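Ticket 715 — Prodeo label printer drops off network after lunch
Opened 13/06/2018 by Joanne Hartley, Nombridge office
Status: open, waiting on user 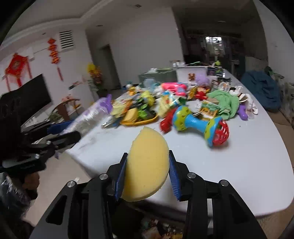 Attachment 1: sponge, white table

JH: Printer fine all morning, then every job sits in the queue. Restarted it twice. Same thing yesterday. Need 500 labels out for Flikeria by tonight.

NH: Pinged it, no reply. Can you print the network page from the front panel and read me the last part of the address?

JH: Ends in 79. Sticker on the lid says 5.

NH: OK so it's picking up a new address and your PC is still sending to the old one. Somebody reset it in April by the look of the log. Setting it back to fixed now — dont turn it off.

JH: Back on. Test label came out but half the text is missing down the left side.

NH: Wrong label size in the driver. Printer properties, Page Setup, pick the small one, Apply. Then clear the queue before you resend or you'll get evrything twice.

JH: Better. Running the batch now.

NH: Leaving this open till tomorrow afternoon. Pant office has the same model, will check the address on theirs too. Let me know if it drops again.

Nigel Haslam, IT desk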